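From: Zane Pärn
To: Brivdale Handweavers list
Date: March 7, 2021
Subject: Re: [brivdale-weavers] Sizing a linen warp, and does it keep?

Tõnu Žukauskas wrote:

> Hello all,
>
> I have wound my first proper linen warp, singles, unbleached, from
> the cones that came out of the Henari mill sale. It is 35 threads
> to the inch in the reed, which I now suspect was ambitious. By the
> second evening the threads had gone fuzzy and were clinging to each
> other every time I changed sheds, and I have mended more broken ends
> than I care to admit. The book says to "dress the warp with a size"
> and then goes straight on to the next chapter. What do you all use?
> And if I make a big batch, will it keep?
>
> Tõnu

Dear Tõnu,

Oh, I felt for you reading this! My first singles linen was a set of kitchen towels in that same Henari yarn, and I spent most of one February with my head under the castle, mumbling. It does get better, and I hope you haven't cut it off yet.

I use flaxseed and have for years, having tried flour paste (it flaked all over the floor) and gelatin (it worked nicely, but I didn't care for the smell). Put 2 tablespoons of whole flaxseed in a quart of water, bring it up slowly, and let it simmer for fifteen minutes or so, stirring now and then. What you want is something like thin egg white. Strain it while it's still hot, and please believe me about the hot part — once it cools it will sit in the strainer looking at you and refuse to go anywhere. An old nylon stocking does better than any kitchen sieve I own.

Then brush it on the stretched warp between the reed and the back beam, working away from yourself, with a soft wide brush. Not too much. Keep the shed open while it dries and move the harnesses a few times so the threads don't glue themselves to their neighbors. I do one stretch, go have my coffee, and come back and weave it off before I brush the next.

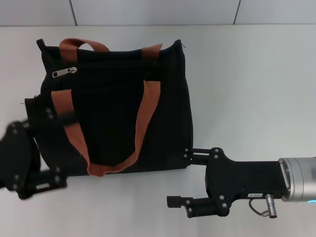 As for keeping it, I'd say three days in the refrigerator in a jar with a lid, and after that I get suspicious. It goes stringy and then it goes sour. I did freeze some in an ice cube tray once and it thawed out perfectly usable, a bit thinner than before, so if you really want to make a big batch you could go that way. Label it, though. My sister put a cube in her iced tea.

On the 35 to the inch, I don't think you're crazy, but it is close for that yarn. If you have it in you to re-sley, I'd open it up a little and see how the cloth feels. If you don't have it in you (and I wouldn't blame you one bit), then keep a damp towel over the warp behind the heddles when you're not weaving, and lower your tension when you leave it overnight. Linen doesn't stretch the way cotton does, so every bit of meanness in the loom goes right into the thread. It might be worth checking your heddles for rough spots, too. I found 53 bad ones on the old Koutsoukos loom when I finally went through it with a scrap of silk, and I had been blaming the yarn that whole time.

For anybody else who wants to read up, the Grostitz pamphlet on flax has a good page on sizes. It's number 2743 in our lending box, and I believe it's still at my house, so write to me off list and I'll put it in the mail.

Do let us know how it goes, Tõnu, and send a snippet around when it's washed. Singles linen looks like cardboard until it's been through the wash and pressed while still damp, so don't judge it on the loom.

Warmly,
Zane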